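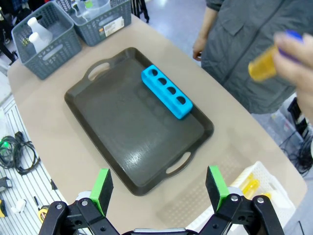 I went to the open day at Vistatby in February with a bad opinion of open days. I had seen enough of them. A robot waves, a robot gives you a candy, people clap, and after 500 visitors have gone home you still don't know what the machine can do when the music is off.

This one had no music. The project is called Gidemance, and the part I stayed for was a table with a tray, a few plastic baskets and a blue rack for test tubes. A robot with two arms worked there with a person beside it. I stood behind a rope for 48 minutes, which my feet remember better than I do, and I want to defend what I saw, although many visitors walked away from it quickly.

The complaint I heard most was that it is slow. Yes, it is slow. A student in a laboratory would put a tube into a rack without looking. But I think we judge speed too early. When my daughter learned to write, I did not stand behind her with a watch. I looked at how she held the pencil. With the robot I also tried to look at the small things: how the gripper comes straight down, how much space it leaves between itself and the rack, what the person does with his hands in the meantime.

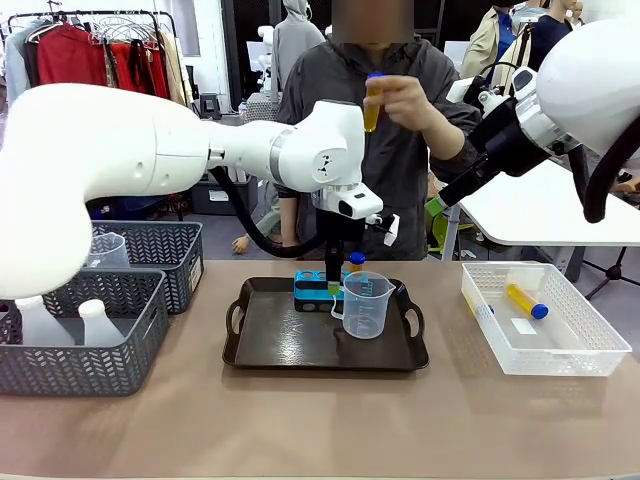 The left arm over the rack at the Gidemance table, Vistatby.

The second complaint is more serious, and I do not agree with it completely. A man near me said that if a person must stand there with a tube in the hand, then it is not automation, it is theater. I understand him. The printed sheet from Seltasine, who organized the day, used the word "autonomous" 11 times, and I would like to take away at least 9 of them. The sheet did not say which movements the robot chooses alone and which ones are prepared before. When I asked, I received a polite answer which I could not use. For a public event this is a weak point, and it is easy to repair. Put a simple board next to the table and write on it what is prepared.

Still, theater is the wrong word for me. In theater the mistakes are hidden, and at this table we could stand near enough to see every one. I prefer this to the film they showed in the next hall, from a project with the name Trình, where everything was cut together and every grasp was perfect. I learned nothing from the film. I could not ask it to do the thing again.

So my wish for the next open day is a modest one. Keep the table. Keep the person next to the robot, because this is how such machines will probably come into our laboratories, with someone beside them for many years. Give the visitors some chairs. And please write a shorter sheet.

2018-05-20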